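Crichton part company with Hazem Salem

November 16, 2023

Crichton have let Hazem Salem go as head coach, two matches after the chair said his job was safe. I was at the ground on the night she said it and I believed her. The statement on the club site is four lines long and gives no reason.

The results have been poor. We lost by 15 at Trunell and then threw away a lead at home to Pralter in front of 2633 people, the biggest crowd of the season. The defence has been bad since the summer, when Abdelghani Ragab retired and wasn't replaced. I don't put that on Salem. He asked for a centre in pre-season and was given a winger. 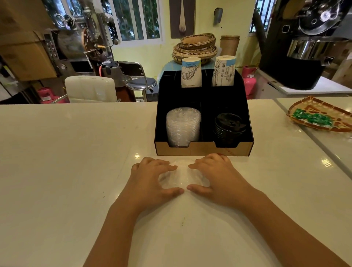

Salma Hamdy takes over until the end of the season. She has run the reserves for a few years and knows most of the younger players, so I expect Saturday's usual starters to be moved about a bit. I'd like to see the kicking sorted first. We were at almost 70 per cent under the last coach and we are nowhere near it now.

My season ticket is up for renewal in the spring and I will probably renew it, as I did after the last three sackings. The next one is away at Mastix. I'm driving and have one seat going from the station if anybody wants it.

Samina

Recent posts
Trunell away: a long trip for not much
Who kicks when Ragab is gone?
Parking at the Pralter ground
My reserves round-up

© Samina Minhas | Contact | Back to top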